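Home | Equipment | Parts | Service | Rentals | Used Iron | Contact

Used excavator yard check: Boltberg 1408 tracked machine
November 2020

We went over this one before deciding whether to put it on our rental line. The seller's sheet calls it "field ready". We have read that on a lot of machines, including one that would not travel in a straight line, so the sheet was left in the truck until the end. Meter reading on arrival was 1815 hours. Items are marked OK, WATCH or FAIL.

1. Serial plate and paperwork – WATCH
Plate is riveted on and matches the invoice. The service book is from Zavala and is missing everything between the 600 hour service and last February. We were told those services were done "in house". No filter receipts, no oil samples. Until somebody finds them we are treating those services as skipped.

2. Hour meter – WATCH
Works. Whether it has always worked is another matter. Pedal rubbers are worn through on the left side and the seat foam is flat, which looks like more than 1815 hours to us. Ask the dealer for the controller readout and compare.

3. Engine, cold start – OK
Caught on the second try. Light grey smoke that cleared. We felt the block first, as sellers like to warm them up before you get there.

4. Coolant and hoses – OK
Colour good, level good. Lower hose is new and the clamps are not. Change the clamps.
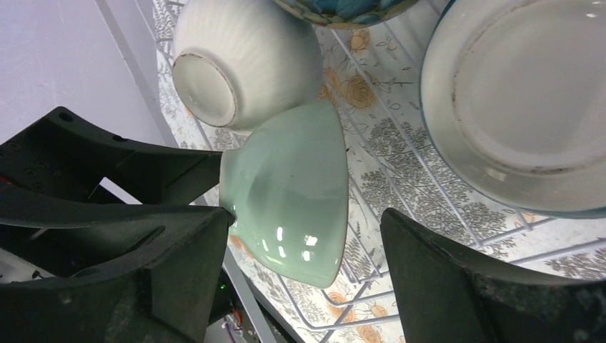 5. Hydraulic leaks – FAIL
Weeping at the stick cylinder gland and a wet fitting under the swivel. The machine had been pressure washed that morning, so any leak we could see had shown up since. Seller said all of them do that. All of them do not do that. Reseal the cylinder, replace the fitting, run it for a full day and look again.

6. Slew ring and swing brake – WATCH
Some play with the bucket on the ground and the boom loaded. Within the Boltberg limit, but at the far end of it. Grease came out dark, no metal in it that we could feel. Measure again at the next service and write the number down this time.

7. Undercarriage – WATCH
Track tension uneven, left looser than right. Two bottom rollers on the left have flat spots. Sprockets are starting to hook. The ad said "undercarriage 80 per cent". We would like to know 80 per cent of what.

8. Pins and bushings – FAIL
Bucket pins are Ikanau aftermarket and one of them is the wrong length, held in with washers. The dipper end bushing is egg-shaped. Line bore or replace before it goes to any customer.

9. Quick hitch – FAIL
Locks, and the in-cab buzzer sounds, but the safety pin was missing. There was a bolt in its place. Tag the hitch out until the proper pin is fitted. This one is not up for discussion, whatever the sales desk says about delivery. 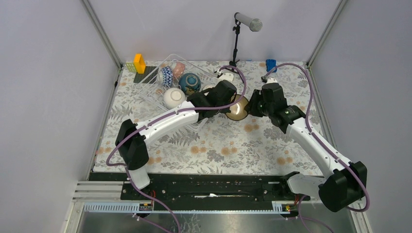
The same goes for the hitch decal, which had been painted over. An operator who has never used that model gets no instructions at all. A new decal costs very little and should go on along with the pin.

10. Cab, glass and wipers – OK
Front glass has a chip low on the right, outside the wiper sweep. Door latch is stiff. Heater blows warm. Radio does not work and will not be fixed by us.

11. Lights, horn, travel alarm – WATCH
Horn and work lights good. Travel alarm cuts out in reverse. Probably a chafed wire behind the counterweight, as someone has already been in there with tape.

12. Seat belt and ROPS – OK
Belt retracts and latches, webbing date is current. No welding or drilling on the frame.

13. Fire extinguisher – FAIL
Bracket present, extinguisher absent.

14. Telematics unit – WATCH
Brovora box fitted, green light on. The seller made a great deal of this. It reports location and fuel level and knows nothing about item 8. Get the login moved to our account before payment – we have been caught by this before.

Result
Not ready for rental. Four FAIL items must be cleared and signed for by the shop, then items 5 and 8 rechecked under load. WATCH items go on the first service sheet.

Comment on price: the asking figure assumes a machine with full history and a good undercarriage. This has neither. If the seller won't move, let somebody else buy it.

Get our used equipment updates by email. Enter your address to subscribe. You can unsubscribe at any time.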